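Print this page | E-mail this to a friend

Speaker notes: Two arms on a bench, what you get for the money
By Zhenhua Qiu
6 September 2024

Start on time even if people are still finding seats. Say who I am and that I bought the kit at list price. Drendura didn't pay for the trip and hasn't seen these notes.

Slide 1. What the talk covers
The Drendura bench kit, two-arm version. I had it at the Randthorpe shop over the summer. I'll talk about setup, the table-setting jobs we gave it, support, and whether I'd buy another. Questions at the end, except for the wiring part. Take those as they come up.

Slide 2. What's in the box
Two arms, two mounting bases, power supplies, cables, a printed guide and a license for the recording software. The guide is 118 pages and the first 50 are worth reading in order. After that it turns into a reference and you can look things up when you need them.
You supply the table and the computer. Mention that the computer has to have two free ports on the same side of a hub, and that Wael Mahrous lost an afternoon to this.

Slide 3. Setup
Bolting down took a morning. Calibration took longer. The software asks you to put each joint in a rest position by hand, and if you're off on the shoulder joint everything after it is off too. Do it twice. Write the values on paper.
Cable routing is left to the buyer. The guide has one drawing and it shows a single arm. With two arms, give every cable enough slack for the full reach and then check it with the arms crossed over the middle of the table. Yiran Kang has a routing sheet she'll send to anybody who asks.

Slide 4. The work
We used place settings because everyone in the room knows what a finished one looks like. Plate, fork, knife, napkin. The hard pieces are rigid to begin with and stay that way. Cloth changes shape every time you touch it, and the kit's sample programs don't help you there. They cover blocks and cups.
Leave the next slide up while I talk through cloth.

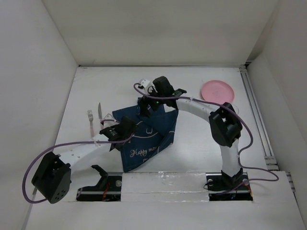 Slide 5: Right gripper on a corner of the napkin, fork and knife off to the left.

Point to the pinched corner first. Most of the trouble with cloth is getting hold of one corner and only one layer of it. The stock fingers are fine for this if you come in low. Come in from straight above and they tend to push the fabric down before they close.
Then point to the left arm, angled down over the other edge of the cloth. With one arm you can pick a napkin up. To spread it you want a second hold somewhere else, and that is the case for paying for the pair.
Mention the purple cables. They run along the arms and one of them crosses the fork and knife. Ask the room to think about where their own cables would lie before they decide where the silverware goes.

Slide 6. Recording
We saved 1,826 runs. Files are large but the software names them sensibly and the search works. It doesn't let you trim the start of a run after saving. Drendura says an update in October will. I haven't tried it, so don't promise anything.

Slide 7. Support
E-mail only. Eino Niskanen answered most of ours and he knows the product. Replies came the next working day. Replacement parts ship from the Rumville warehouse and we needed one wrist motor. It arrived in the right box with no paperwork, and the invoice followed later.

Slide 8. Good and bad
Good: the arms repeat well, the bases don't shift, spare parts are sold one at a time.
Bad: the guide on two-arm work is thin, the calibration screen times out too soon, no cloth samples.
The service plan is extra. I'd skip it the first year if you have someone who can use a hex key.

Slide 9. Would I buy it again
Yes for a teaching bench or a small lab. No for a shop that wants something running by the end of the week. If you only need to move hard parts, buy one arm and save the money.

Leave ten minutes for questions. Contact slide stays up. Handouts are by the door.

Comments

Shengli Wei: I was at the back and missed the bit on calibration. Did you say to do the shoulder first or last?

Zhenhua Qiu: First. Then go out toward the wrist, and go through the whole thing again.

Li: We have the one-arm version and the same timeout problem. Moving the mouse every so often keeps the screen alive.

Yiran Kang: Routing sheet has gone out to everyone who wrote by noon. If you didn't get it, check your spam folder and then write to me again.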